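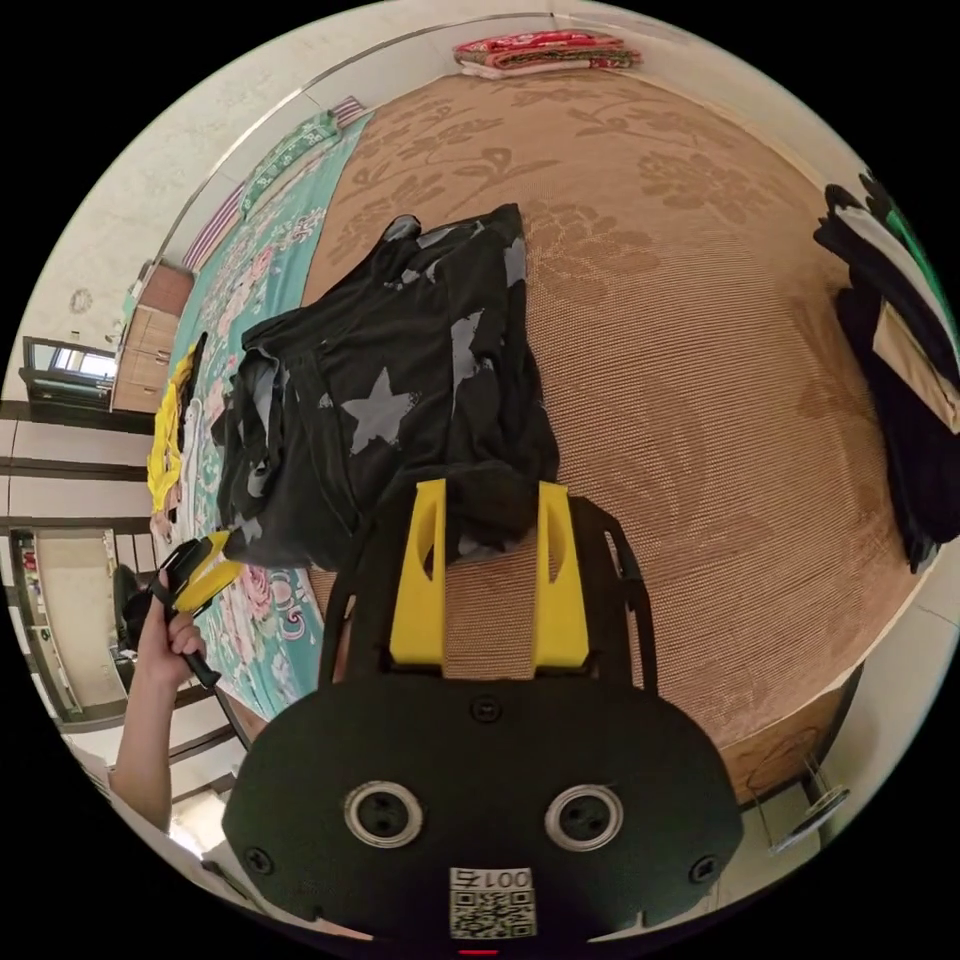

I fold clothes on the bed. I've tried the kitchen table, and one winter I tried the ironing board, but the bed is the right height for my back and it has the room, and once the clothes are on it you have to finish before you can lie down. My mother did it the same way in our old house in Skunham, with the radio going, and I suppose I never questioned it.

Tuesday is the day for it here. The wash goes in before breakfast, and by four in the afternoon everything has come upstairs in two or three armfuls (I own a perfectly good basket, and it's usually full of something else). I tip the lot out and then stand there for a minute feeling sorry for myself, and then I start with the black things. Black clothes all look alike in a heap, and if I leave them for last I'm squinting at them under the lamp trying to work out which one is a skirt.

After that come the T-shirts, which I like best. There's a dark gray one with stars all over it that has been through the wash more times than I could tell you, and it's still the softest thing in the house. I fold T-shirts the slow way. Face down, smooth it from the collar to the hem with the flat of your hand, bring one side in with its sleeve, then the other, then up in thirds from the bottom. The slow part is the smoothing, and I used to skip it, and then I'd wonder why my drawers looked like a rummage sale. A printed shirt wants to end up with the print on top so you can find it again on a sleepy morning.

I did time myself once, out of curiosity, and a full bed took me 19 minutes without stopping. With stopping it's more like an evening. I get sidetracked by loose buttons, and by the cedar blocks I bought in Tiltley, which need a rub with sandpaper every so often and which I always remember at exactly the wrong moment.

The bedding itself I leave alone until the clothes are off it. Then the quilt gets a good shake by the window. I'm very fond of a big flowery quilt, the bigger the flowers the better, and I've never cared whether it went with the sheet. My sister's bedroom is all one shade of oatmeal and it's lovely, and I'd be miserable in it by the weekend.
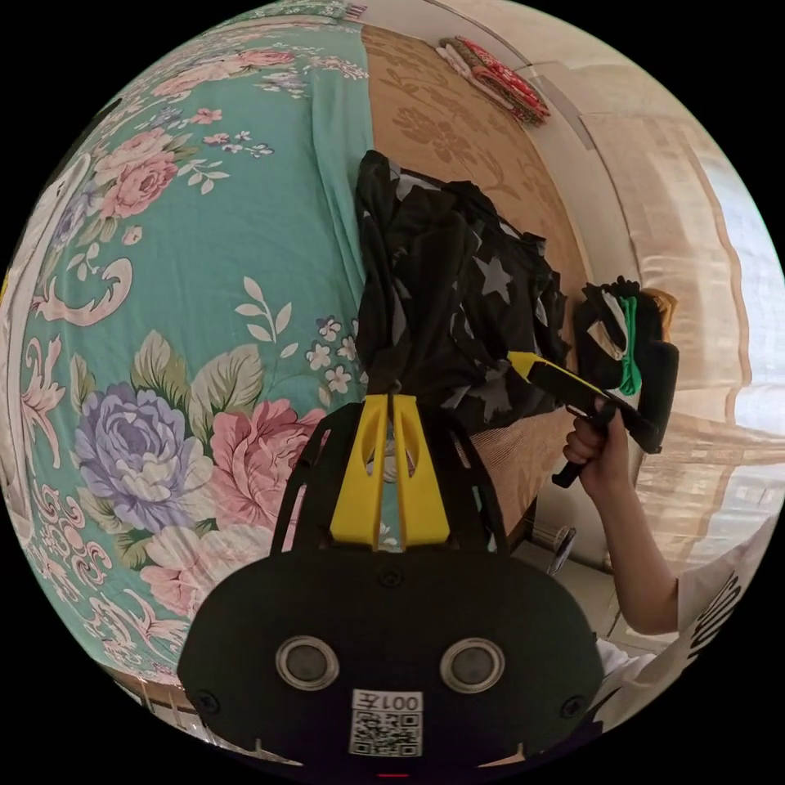

How do you keep small things with straps from getting lost in the pile?

Pull them out first, before you fold anything, and put them together in one spot near the pillow end. Fasten any clips or loops so they can't catch on a sleeve, and fold them last, when there's clear space to lay them flat.

The spare blankets get folded in half twice and then rolled over once more, and they live at the far end of the bed against the wall until it turns cold. I used to keep them in the closet, in a zippered bag that cost me 17 dollars, and every time I wanted one I had to take out everything in front of it. Now I just reach over. They do slide down behind the mattress now and then, and I still haven't found an answer to that, so if you have one please write and tell me.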